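Workshop and Kitchen Tips: Planning Your Budget for a Small Kitchen Robot Arm

So you've caught the bug and you want a little robot arm on the counter, picking up vegetables while you stir the pot. Good! I've been at this hobby for a while now (my kitchen is half pantry, half bench) and it is some of the most fun I've had with a set of hex keys. But the arm is only part of the bill, and the tips below would have saved me a drawer full of parts.

Price the whole station before you shop. My first list had one line on it, the arm. My second list had the arm, the gripper, a power supply, clamps, a camera, cables, spare fingertips and a proper board to work over, and it came to $2,140. I had set aside $2,000. That's not a terrible miss, but I ended up waiting until November for the camera, and without a camera the rest mostly sat there looking handsome.

Buy the gripper for the food you'll really handle. Write down what you cook in a normal week and look at the roundest, softest thing on the list. In our house it's tomatoes. Check how wide the fingers open and compare that with your biggest tomato, using a ruler on both. Sellers love to quote lifting weight, but a tomato weighs next to nothing! Opening width and gentle closing matter far more.

Try it in simulation first. This is my favorite tip of the bunch - you can set up a counter, a few vegetables and the very gripper you're thinking of buying, all on the computer, and spend evenings on it before you spend any real money. Save your practice setups with names you'll recognize later. Mine are called Rolier and Brernness, after two towns in a board game we play, and I still open them whenever I'm tempted by a new part. 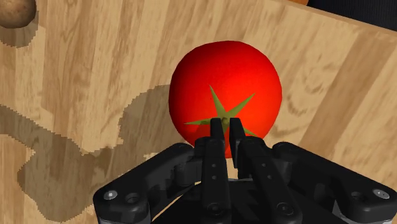 Tomato practice in simulation, fingertips nearly together over the green star.

Look hard at the fingertips. Narrow ones are great for getting in between things, and wide padded ones are kinder to ripe skin. If your budget allows, plan on both. I paid $67 for a set of 4 soft tips from a little shop called Barrientos and I'd buy them again tomorrow. Make sure the tips come off with ordinary screws, and tape a spare screw or two inside a cupboard door.

Measure the counter, then measure again with the elbow out. Arms need swing room at the back and sides, and that shelf you love may have to move. Cut a piece of cardboard to the size of the base, leave it on the counter for a few days and see how often you bump it.

Keep a wash-up line in the budget. Juice gets into joints. Ask the seller which parts can be wiped, which can be rinsed and which should never see water, and get the answer in writing. I keep removable covers on mine and I go through more of them than I'd guessed.

Ask about spares up front. I chose a Rorkarau arm mainly for its parts list, with every bracket and pivot sold separately. A bargain arm with no spares can turn into a very heavy bookend after one snapped link.

Leave some money unspent, too. You'll want a better lamp, or a longer cable, and it's lovely to just go and get it!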